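Buscamos personal de empaque y revisión para el taller de fuentes de alimentación

Gounder – Planta de reacondicionamiento
Turnos de mañana y tarde, incorporación en julio

¿Eres de esas personas que no pueden ver un cable enredado sin ponerse a recogerlo? Entonces sigue leyendo, porque nos haces falta. En Gounder recuperamos fuentes de alimentación de ordenador que llegan de oficinas, centros educativos y servicios técnicos, las limpiamos, las probamos y las volvemos a poner en circulación. El trabajo ha crecido muchísimo este año (¡qué alegría poder escribirlo!) y queremos ampliar el equipo de la zona de empaque, el último par de ojos que ve cada fuente antes de que salga por la puerta.

El puesto

Trabajarás de pie, junto a una mesa con la superficie acolchada y un borde de tubo blanco que evita que las piezas se vayan al suelo. Las fuentes llegan a la mesa ya probadas, con todo su mazo de cables suelto, y de ahí pasan a cajas de cartón con divisiones, una fuente por casilla. Dicho así suena a poca cosa, pero tiene su oficio: el mazo de una fuente tiene mucha personalidad, los conectores se enganchan unos con otros y si recoges los cables con prisa, la tapa no cierra o el conector del vecino acaba doblado. 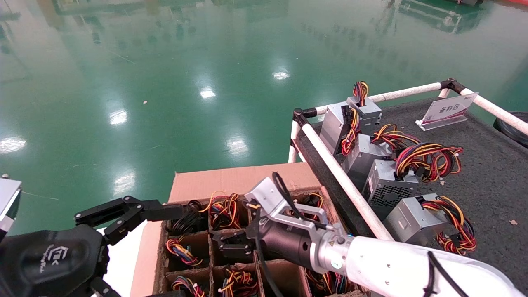
La manera de colocar los cables se aprende aquí, con calma y desde el primer turno. Nos gusta que queden recogidos sobre la propia fuente, dentro de su casilla, sin invadir la de al lado y sin tirones en el punto donde salen de la carcasa. Quien abre la caja al otro lado, en Bremik o en cualquiera de los talleres que nos compran, tiene que poder sacar una unidad sin arrastrar otras dos. Marisol Ridgeway, la responsable de empaque, repasa contigo las primeras cajas y te enseña los trucos que ha ido reuniendo, que son bastantes y muy buenos.

Qué harás en un turno normal

Recoger las fuentes que vienen del banco de pruebas y ponerlas sobre la mesa en el orden en que llegan.

Mirar la carcasa por todos los lados: golpes, rejilla hundida, tornillos que faltan, etiqueta despegada o ilegible.

Repasar los conectores uno a uno y apartar cualquier fuente que tenga pines torcidos o el aislante pelado. Las apartadas van a la bandeja de revisión con una nota escrita a mano, breve, de lo que has visto.

Recoger el mazo de cables y colocar la fuente en su casilla.

Revisar la caja antes de cerrarla. Usamos las cajas muchas veces, y las que tienen las solapas demasiado blandas o una división rota se retiran.

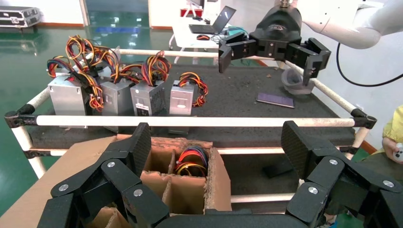

Lo que pedimos

Buena mano y paciencia. No hace falta experiencia en electrónica ni titulación de ningún tipo. Hemos tenido compañeras que venían de la floristería, de la encuadernación y de una cocina de hotel, y las tres empaquetaban de maravilla.

Que distingas bien los colores de los cables, o que nos lo digas si no es tu caso, porque hay tareas en la misma zona en las que el color no importa y nos organizamos sin problema.

Poder pasar buena parte del turno de pie, con pausas. Hay taburetes altos para quien los quiera.

Español suficiente para leer una hoja de pedido y dejar una nota clara al turno siguiente.

Nos encantaría también (sin ser obligatorio) que hayas montado o desmontado algún ordenador en casa, o que conozcas Dristton, el programa de almacén con el que registramos las cajas. Si no lo conoces, te apañarás con él en una tarde.

Lo que ofrecemos

Contrato directo con Gounder desde el primer día, jornada completa o media jornada. El turno de mañana empieza a las 7:00 y el de tarde a las 15:00; se puede elegir al entrar y pedir el cambio más adelante.

Formación pagada, por supuesto, y dentro del horario.

Un plus de 50 euros al mes por transporte, y aparcamiento para bicicletas junto a la entrada.

Calzado de seguridad y guantes finos de tu talla. Los guantes parecen un detalle menor hasta que pasas una mañana recogiendo cables con unos que te quedan grandes.

Posibilidad de pasar al banco de pruebas. Nataša Vukadinović, que hoy coordina esa sección, empezó cerrando cajas en esta misma zona, y es quien más insiste en que la gente de empaque aprenda a leer los resultados de las pruebas.

Jornada de prueba

Antes de firmar nada proponemos una mañana de prueba, pagada, en la que preparas un par de cajas con Marisol y ves si el ritmo te va. También nos preguntas todo lo que quieras, incluido lo incómodo. No medimos la velocidad ese día. Nos fijamos en cómo tratas las piezas y en si pides ayuda cuando algo no te cuadra.

Cómo apuntarte

Pásate por la recepción de la planta, de 9:00 a 13:00, y deja tus datos indicando la referencia 241. Si prefieres escribir, usa el formulario de empleo de nuestra página con la misma referencia. Cuéntanos en unas líneas qué trabajo manual se te da bien, aunque no tenga nada que ver con este: tejer, arreglar relojes, hacer maquetas, lo que sea. Lo leemos todo y contestamos siempre, también cuando la respuesta es que no.

El currículum es opcional. Indica, eso sí, el turno que prefieres y a partir de qué día podrías empezar.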